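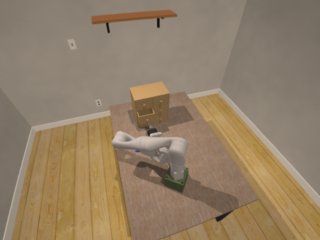

Forcombe Residents' Forum: Road Safety
Topic: Collision on Remen Road

Moderator_Forcombe
Members are advised that Remen Road was closed for four hours on 23 October 2021 following a collision between a van and a parked car. Police are asking for witnesses. Written statements may be left at the Flarkunley office, in the small wooden drawer cabinet at the far end of the table. Please give your name and the time at which you passed.

R. Sauerland
I passed the junction before the closure. The van was travelling well above the 20 limit. I have submitted a statement to that effect.

bustos_lane
With respect to Mr Sauerland, I must disagree. I was behind the van from the bridge and its speed was moderate. The parked car showed no lights and stood too close to the bend.
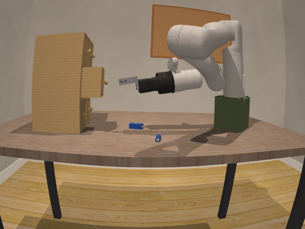
I would add that the same bend was reported to the council in August, and that no reply has been received.

Jeferson Pimentel
Both accounts should go to the officers. Please quote reference 983 in any correspondence.

R. Sauerland
I accept that the bend is poor. I do not accept that the speed was moderate.

Moderator_Forcombe
Members are reminded not to name the drivers. The topic remains open.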